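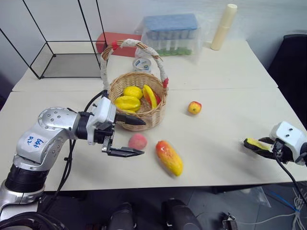
Werkstatt > Hilfe & Reparatur > Deko und Körbe > Ticket 1088

Henkelwicklung am Obstkorb rutscht, rotes Band löst sich

Status: gelöst (mit Einschränkung)
Eröffnet am 13. August 2026 von Nusrat Mirani

Hallo zusammen,

ich komme gerade nicht weiter und hoffe, hier hat jemand mehr Erfahrung mit Körben als ich. Es geht um den geflochtenen Korb mit dem hohen Henkel, in dem bei uns das Kunstobst liegt (Zitrone, Sternfrucht, die Mangoscheibe und was sonst noch so reinpasst). Der Henkel ist mit weißem Stoff umwickelt und an beiden Enden sitzt rotes Klebeband. Sieht eigentlich ganz hübsch aus, nur dreht sich der Stoff seit einiger Zeit beim Anheben mit. Man fasst oben an, der Korb kippt ein Stück, und schon kullert die Papaya über den Tisch. Der Apfel hinterher.

Was ich bisher versucht habe:

Versuch 1: Rotes Band auf der linken Seite abgezogen, Stoff strammgezogen, neues Band drauf. Hat genau einen Nachmittag gehalten. Beim nächsten Umräumen war der Stoff oben schon wieder locker, und unter dem Band guckte eine kleine Falte raus, an der man ständig mit dem Finger hängen bleibt.

Versuch 2: Klarsichtband von der Rolle, die sowieso auf dem Tisch rumliegt, über den roten Streifen. Bitte nicht nachmachen! Das Zeug klebt auf dem Stoff gar nicht und auf dem Flechtwerk viel zu gut. Beim Abziehen hatte ich zwei feine Splitter am Band, und eine Stelle am Korbrand ist jetzt rau.

Versuch 3: Stoff komplett runter, Henkel trocken abgewischt, alles neu gewickelt, diesmal von unten nach oben und mit mehr Überlappung. Schon deutlich besser, aber in der Mitte dreht es sich immer noch, wenn der Korb voll ist. Leer merkt man nichts.

Ich habe dann mal gewogen, ob es vielleicht einfach zu viel Obst ist. Die Früchte einzeln sind ja federleicht, der Pfirsich bringt 93 Gramm auf die Waage und war damit schon der schwerste. Daran liegt es also wohl kaum.

Meine Fragen: Doppelseitiges Textilband unter den Stoff, oder lieber gleich nähen? Und bekommt man die Kleberreste vom Flechtwerk ab, ohne dass es ausbleicht?

Nachtrag, zwei Stunden später

So, ich konnte es natürlich nicht lassen. Im Regal lag noch ein Rest Textilband von Leltik, 10 mm breit, den habe ich spiralförmig direkt auf den Henkel geklebt, Schutzfolie Stück für Stück abgezogen und den weißen Stoff gleich darüber gewickelt. Das ist eine elende Fummelei, weil man eigentlich eine dritte Hand bräuchte, die den Korb festhält. Ich habe ihn mir am Ende zwischen die Knie geklemmt, dann ging's. An den Enden dann wieder rotes Band, diesmal zwei Lagen, die zweite etwas versetzt.

Ergebnis: Da dreht sich nichts mehr. Ich habe den Korb vollgepackt, mit allen Früchten drin, und ihn ein paarmal durchs Zimmer getragen und ziemlich unsanft abgestellt. Alles blieb, wo es war!

Offen ist nur noch die raue Stelle am Rand. Mit ganz feinem Schleifpapier bin ich einmal drüber, jetzt hakt sie nicht mehr, ist aber etwas heller als der Rest. Mit Wachs habe ich mich noch nicht getraut. Und die Kleberreste kleben weiter fröhlich vor sich hin, da brauche ich wirklich einen Tipp.

Ich lasse das Ticket bis September offen und melde mich, falls der Henkel doch wieder anfängt zu wandern.

Liebe Grüße
Nusrat

Kommentare (3)

flechtwerkfan: Kleberreste mit einem Tropfen Speiseöl anlösen, kurz warten, mit einem Lappen abreiben. Erst an der Unterseite probieren, unbehandelte Weide wird davon dunkler. Bei deiner hellen Stelle wäre das ja vielleicht sogar ein Vorteil :)

Traddale_Uwe: Ich nähe sowas immer. Ein paar Stiche mit weißem Garn innen am Henkel, sieht man nicht und hält ewig. Textilband wird bei mir im Sommer am Fenster weich.

Nusrat Mirani: Danke euch! Öl hat an der Unterseite funktioniert, den Rest mache ich morgen. Nähgarn liegt bereit, falls das Band schlappmacht.

Übersicht | Neues Ticket | Meine Tickets | Suche | Anmelden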